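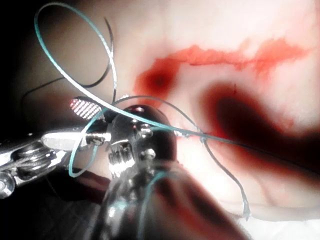
Figure 6.1 A loop of teal-green suture thread between two metal instruments.

Chapter 6
Thread, loops and knots

I learned to tie a surgeon's knot on the arm of my mother's sofa, with kitchen string, and I was dreadful at it. My teacher, Rhonda Paquette, made me tie 310 of them before she'd let me near a practice pad (I counted every one, and I still resent the last ten!). So if your first few slip, you're in good company.

This chapter is all about the loop. Big or small, open or snug, it comes before every knot we'll tie, and most of the muddles I see in June, when the new group starts, begin with a loop that has twisted or a tail left far too long. We'll start with plain thread on the table – no needle yet – and then move on to holding it with instruments. Find yourself a good length of thread and a pair of blunt forceps before you turn to page 348.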